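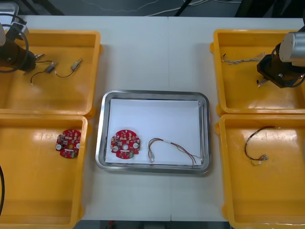

Shiyu Xie
Contributing writer, fisheries and coasts
4 min read

The first thing they hand you at the Prurnico open day is a brochure with a graph on it. The line goes up. It doesn't say what the line is.

Prurnico is the hatchery and research station outside Vondent, and for one morning each July it lets the public in to see how it raises rockfish for release. I went because the station has been asking the county for more money, and because the boats in Vondent harbor have been told for years that stocking will bring their catches back. The skippers I know would like to believe it. So would I.

Our group started at 9 a.m. in the tank hall, which was loud and smelled the way you'd expect. Qiuyue Tan, who runs the release program, was a good guide and didn't talk down to anyone. She told us the station put 2553 tagged juveniles into the bay last season. A man behind me asked how many had turned up again. The answer was 7.

Tan was quick to say that a low return doesn't mean the rest are dead. Tagged fish only get reported if somebody catches one, notices the tag and mails it in, and rockfish take years to reach a size worth keeping. Fair enough. But the brochure calls the program "proven," and I asked her twice what had been proven. The second time she said she hadn't written the brochure.

From there we walked up to the feed room and then to a talk on Unitz, the software the station uses to predict how many released fish will survive to be caught. It was 40 slides' worth of talk squeezed into too little time. The model assumes that survival in the bay matches survival in the station's outdoor pens. There are no seals in the pens. I wrote that down and underlined it.

The best part of the visit was the part with the fewest people. At the end of the dock, a technician was showing how they check fish for gill parasites, and she answered everything, including what the station does when a batch is infected (it holds the whole batch back) and how often that has happened (3 times since she started). I'd have traded the slides for another hour with her.

Lunch was fish chowder from the Tang, the cafe by the gate. More than 1000 people came through last year, according to the sign at the door, and the parking lot looked ready for them.

I'm not against hatcheries. I'd just like the county to see tag returns for the older releases before it votes, and when I asked for them I was told to send an email. I've sent it.

COMMENTS (3)

dockside_ray
Fished that bay since I was a kid and have never seen one of their tags. Would I mail it in if I did? Probably not, to be fair.

M. in Vondent
Seems harsh on the staff. My kids loved the tank hall.

halfhitch
Did they ever answer your email?

We use cookies to remember your settings and count visits. Accept | Manage choices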